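The Chicken Will Outlive Us All
Play food has gotten very good at looking like dinner. Dinner has not returned the favor.

March 6, 2023

My first set of play food came in a net bag and consisted of vegetables in the approximate shape of vegetables. The carrot was a cone. The tomato was a ball that had been painted red and told to do its best. I served these to relatives for years, and they chewed the air with great politeness and asked for seconds.

Toy food has since lost its innocence. Walk down the back aisle at Henríquez, the kitchen and toy store in Vomcombe that has never quite decided which of those it is, and you will find a croissant with layers, a shrimp with veins and a slice of cake so moist-looking that the shelf carries a small card asking customers to keep it out of their mouths. The card is at adult height.

I went in for a birthday present and came out 80 dollars later with the Kunberg market set. The box promises 100 pieces. It reaches that number by listing the peas separately.

Most of what you get is produce, and most produce is easy. A banana has been designed already. Anything with a smooth skin and one dominant color can be knocked out by a mold and a can of paint, and a glossy finish flatters it: real eggplants look like plastic to begin with, and so do the better class of plums. Color is where the makers get restless. I have met a blue eggplant in more than one set, and a lime in a shade I associate with road crews. Children cook with these without comment. They have seen what we do to yogurt.

Fried food is where a toymaker shows what it can do. Breading has no outline to speak of. It is all crumbs and gullies, a coat the chicken put on in the dark, and if the lumps repeat too neatly the whole thing turns into a pine cone. Paint matters too. One flat brown and you have a rock. A decent piece goes pale and yellowish on the high spots and darker down in the creases, as if it had sat in the oil just long enough, and at that point grown men pick it up and sniff it. I was one of them - the smell was cardboard, with notes of warehouse.

Then there is the plate, without which the whole business falls apart. Put a toy drumstick on a rug and you have a mess. Put it on a plate and you have a restaurant, with a wait for tables and somebody under four feet tall explaining that they're out of soup. Yellow seems to be the house color of pretend dining, and I've come around to it. It makes the chicken look a little less golden than it thinks it is.
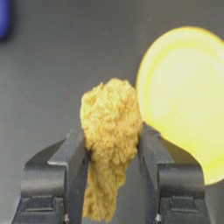
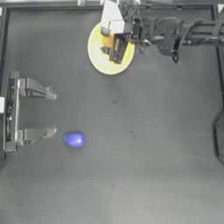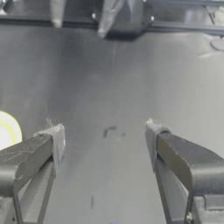
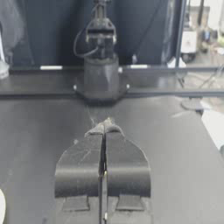
Gresberg Monthly | Home and Table Department

A word on backgrounds, then, as we're all food stylists now. Dark gray is the kindest thing you can do for a yellow plate. My own kitchen table is a busy wood grain that swallows anything tan, and I once lost a toy waffle on it for most of an afternoon. On a plain gray surface the plate practically lights itself, and the blue thing off to one side (plum, eggplant, take your pick) gets to look like a deliberate garnish.

Setting the table is the part of the game that adults enjoy most and are worst at. We want a place for everything. We put the chicken in the center of the plate and turn it so the good side faces out. A four-year-old has broader ideas. Last September I was served a drumstick under a fried egg under a second plate, and told that it was hot, and then told off for blowing on it wrong. The bill came to 2000 dollars. I tipped a button.

Storage is a less joyful subject. The Kunberg box has a molded tray with a hollow for each item, and I can report that the tray was used on the first day. After that everything went into a bin, where the heavy pieces sink and the lettuce rises. Fried chicken settles in the middle. It's also the hardest piece to clean, for the same reason it's the best to look at: every one of those nubs has a back, and modeling clay gets behind it. Warm water, dish soap and an old toothbrush will handle most of it. Don't use the dishwasher unless you are curious about what a hot pea can do.

If you're buying for someone else's child, skip the giant sets. There is one at Henríquez with almost 400 pieces, and giving it to a family would be an act of aggression. Get a plate or two, one thing with a shiny skin and one thing with a crust. Add a fork if you trust them. The rest of the menu they'll make up, and you will be expected to eat it.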